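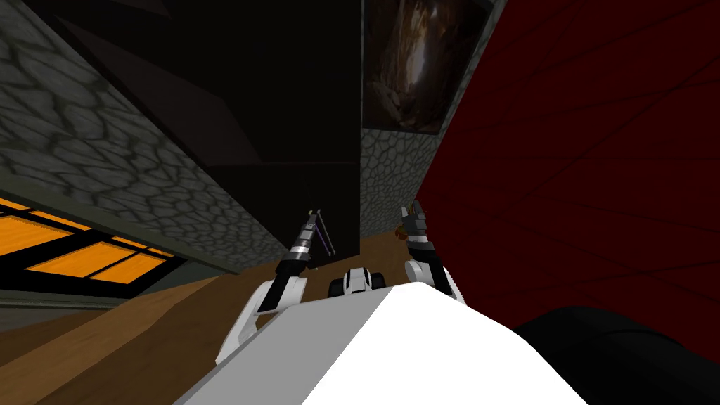 Wistamside Shared Workshop Takes Its Two-Armed Robot Into Simulation Before the Build

4/25/21

The Wistamside Shared Workshop has completed the simulation stage of its member-built household robot and will move to the construction of the first physical arm, the workshop announced in its spring bulletin to members. The project, known as Koo, began in January and is intended to produce a two-armed machine that can be assembled by a small group using the tools already available on the premises.

Koo is led by Baltazar Escobedo, a machinist by trade and a member of the workshop's build group. The simulation work was carried out by Wumpini Fiadzo, who prepared the digital version of the robot and the furnished rooms in which it is tested. Both will continue in their roles through the construction stage.

The simulated robot has a white body and two white arms, each ending in a dark gripper. In the rooms prepared for testing, the arms reach out over a wooden floor, with a gray cobblestone wall and a dark red wall behind them. One of the rooms also contains a framed painting and an orange-lit window. According to the bulletin, the rooms were furnished in this way so that the view used for testing would contain strong colors, dark surfaces and uneven textures, as an ordinary home does.

"A plain gray room told us very little," Fiadzo said. "The arm found everything we put in front of it. When we added stone, dark furniture and a bright window, the results changed, and we were able to see which parts of the software needed attention."

The build group ran 333 trials in the furnished rooms. Each trial required the robot to reach for a small item, close one gripper on it and bring it to a marked place. Thin items proved the most difficult. The group's written report states that rods and similar shapes were often approached at too steep an angle, and that the fault was traced to the limits set for the wrist. The limits have been revised, and the revised version is the one that will be built.

The report also records a problem with the body of the robot. In the first version, the shoulders were set too close together, and the forearms could touch when both grippers were brought to the same point. Escobedo redrew the upper body with wider shoulder mounts. The change added weight to the design and required a heavier base plate, which the group had hoped to avoid.

"It was cheaper to learn that on a screen," Escobedo said. "We would have cut the plate, drilled it and found the trouble a month later."

Materials and Costs

The workshop has set aside $1,778 for the first arm. The amount covers motors, bearings, wiring, a power supply and sheet stock for the forearm covers. Motors account for the largest share. The gripper fingers will be made in the workshop and replaced as they wear.

Bearings and fasteners will be supplied by Skusano, which already provides hardware for the workshop's metal shop. The motor controllers have been ordered from Bisaler. Delivery of the controllers is expected before the main assembly work begins, and the build group has arranged its schedule so that the mechanical parts can be completed while the order is outstanding.

Members who have spare aluminum plate are asked to speak with Escobedo before leaving it at the workshop. Offcuts narrower than the forearm pattern cannot be used. The pattern is posted beside the band saw and should not be removed.

Schedule of Work

Construction will be carried out at the long bench in the rear bay, which will be reserved for the project on build evenings. At other times the bench remains open to all members, and the arm will be stored on the shelf above it. Members are asked not to move the arm or disconnect its wiring.

The base plate and shoulder mount will be made first, followed by the upper arm, the forearm and the wrist. The gripper will be fitted last. Each joint will be run without load and checked against the simulated arm before the next is attached. Where the two disagree, the group will measure the physical part and correct the digital one, so that later trials reflect the machine as built.

The second arm will not be started until the first has completed a set of 27 lifting tests at the bench. The tests use wooden blocks, short dowels and soft items such as folded cloth. The full list is available from Fiadzo on request.

No date has been given for the completed two-armed robot. The bulletin notes that the funds for the second arm have not yet been approved and will be considered when the results of the lifting tests are available.

Safety Rules for the Bench

The workshop has adopted a separate set of rules for powered work on the arm. Power may be applied only when two members of the build group are present. A stop switch must be within reach of each of them. The area around the bench will be marked on the floor with yellow tape, and no person may stand inside the tape while the arm is moving.

Eye protection is required for everyone in the rear bay during powered tests. Long hair must be tied back and loose sleeves fastened. Members under 18 may observe from outside the tape with a parent or guardian, but may not take part in powered work.

Batteries will not be used at this stage. The arm will run from a bench supply with a fixed current limit, and any change to the limit must be entered in the project log and signed by Escobedo.

Taking Part

The build group has nine members and has room for others with experience in wiring, sheet metal or software. Previous work with robots is not required. New participants must hold a current workshop membership and complete the general tool orientation before joining a build evening.

Those who wish to work on the simulation may do so from home. Fiadzo will provide the room files, the current model of the robot and written instructions for setting up a trial. Participants are asked to keep the original rooms unchanged and to save any new room under a separate name, so that results can be compared with the earlier trials.

A short introduction to the simulation will be held in the workshop classroom before the first build evening. It will cover loading a room, moving each arm by hand controls, opening and closing the grippers, and saving a record of the trial. Members should bring their own laptops. A limited number of workshop machines can be reserved at the front desk.

Drawings of the base plate, shoulder mount and forearm are kept in the project binder at the front desk and may be copied by members for personal use. Corrections to the drawings should be written on the sheet at the front of the binder, with the name of the member and the number of the drawing concerned.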